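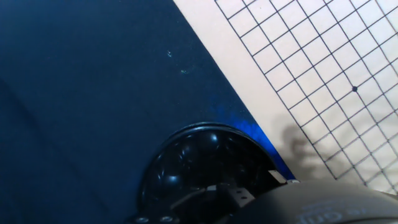

Flundel picks a winner in its gripper face-off

I stopped by Flundel last week to catch the tail end of their gripper comparison, and I'm so glad I did! The team has been swapping two grippers on and off the same arm since October - one from Bronent, one from Ladenen - and running both through an identical set of picks. By the time I got there they had logged 2731 of them.

Miroslava Halás, who set up the tests, told me the Bronent unit missed 228 picks and the Ladenen missed nearly double that. Most of the Ladenen misses were on thin stuff (washers, plastic lids, a very annoying luggage tag). It was a bit faster on boxes, though, and Barrett Ferreira still thinks it got a raw deal. He wants a rematch with different fingertips, and he brought it up 3 times while I was drinking my coffee.

What surprised me most was how much of the day goes to the wrist camera. It gets checked against a printed grid after every gripper change, and Atieno Chege says that takes her seven minutes when it goes well. She'd love a mount that stays put between swaps - wouldn't we all?

Flundel plans to order more of the Bronent grippers for its packing line. The full results go up on their site on 07/01/2018, and I'll post a link once they're live.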